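Search threads, members, tags Advanced search Go

Wicker baskets for toy storage: does anyone still believe in these?

lenka_s wrote:
I've been told for years that a nice woven basket in the living room is the answer to toys. My sister swears by it, every decorating page swears by it. I bought a set of 3 from Urura in January and I'm not convinced. The kids dump everything out to get at the one thing on the bottom, and then half of it doesn't go back. Before I spend more money on the matching lidded ones, I'd like to hear from people who have used baskets for longer than a month. Parents of kids under five especially.

ctibor_d wrote:
We've had ours six years. They hold toys. I'm not sure what else you were expecting a basket to do.

lenka_s wrote:
I was expecting the toys to end up in it, Ctibor.

Nong_T wrote:
The trouble is mixing. One big basket is a junk drawer with handles. We went to small bins, one kind of toy per bin, with a label, and my son (4) puts things away by himself most nights. The bins came from Mavow and they're ugly as anything, but you can wipe them out.

anju.grewal wrote:
I call baloney on labels. We did labels. We did picture labels, even. My daughter peeled them off and stuck them on the dog. A four-year-old who sorts toys by type "most nights" is either a very unusual child or has a parent doing it while he watches.

Nong_T wrote:
He does it. I didn't say he does it fast.

boris_t wrote:
Can I ask what people are paying? I looked at the Kováčik ones and they wanted 660 for a rectangular one, and that was crowns, before shipping. For woven sticks. They call it "heirloom quality." I doubt anybody's grandkids are going to fight over it in the will.

ctibor_d wrote:
Depends on the weave. Check the top edge before you check anything else. A cheap one has the strands just tucked under and they pop out and scratch you. You want the rim braided all the way along, corners too, and you want to run your palm over it in the store. Ordering them from a picture is asking for trouble.
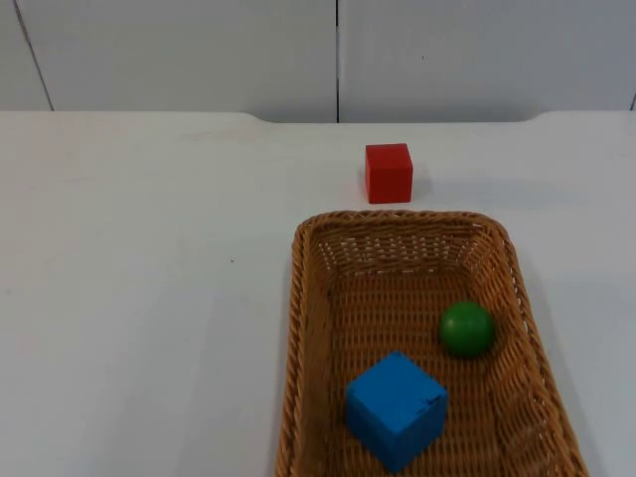 Corners are what I look at now, after throwing two out. Square corners take all the knocks and crack there first, at least in my house. With the ones that are rounded off, like on that brown one with the ball and the blue block in it, the strands don't have to make such a hard bend. The thick twisted rim is the sort I mean, too. I still wouldn't pay Kováčik prices for it.

boris_t wrote:
Fine, but a rim is a rim. How do you clean the thing? Look at the little gaps in the side. Everything in my house that has gaps also has crumbs in the gaps.

anju.grewal wrote:
Vacuum with the brush end, then a toothbrush if you really care. I don't.

lenka_s wrote:
What I notice is that the red block is sitting outside. That's my entire living room. Two things in the basket, one thing next to it, and somebody telling me this is a storage system.

ctibor_d wrote:
One block on the table is not a failure of wicker.

lenka_s wrote:
It's a failure of something. The ads say the kids will "love to tidy." Cetik even puts it on the tag. I've kept the tag. Mine have shown no love of any kind.

Nong_T wrote:
That part I agree with. The basket doesn't teach anybody anything. What worked here was fewer toys out at once. We keep 15 or so things downstairs, the rest in a closet, and we swap when they get bored. You could use a cardboard box and get the same result.

boris_t wrote:
Then why did you buy bins?

Nong_T wrote:
Because my wife didn't want cardboard boxes in the living room.

anju.grewal wrote:
And there it is. It's furniture for grown-ups. I have no problem with that, I like how mine look next to the couch, but let's stop saying it's for the children. Lenka, skip the lids. A lid is one more thing to trip over, and they will stand on it. Ask me how I know.

ctibor_d wrote:
Lids are okay for blankets. For toys, no. And keep whatever basket you have away from the radiator. Mine dried out on one side and got brittle.

lenka_s wrote:
OK, no lids. I'm going to try the closet swap for a few weeks with the baskets I already own and see. I'm not promising to be persuaded. If it's still a mess by the end of it, Boris can have all of them for the price of shipping.

boris_t wrote:
No thank you. My crumbs have enough places to live.

Last edited by lenka_s, 02/04/2019. Viewed 3,402 times.

Contact us | Copyright and terms | Back to top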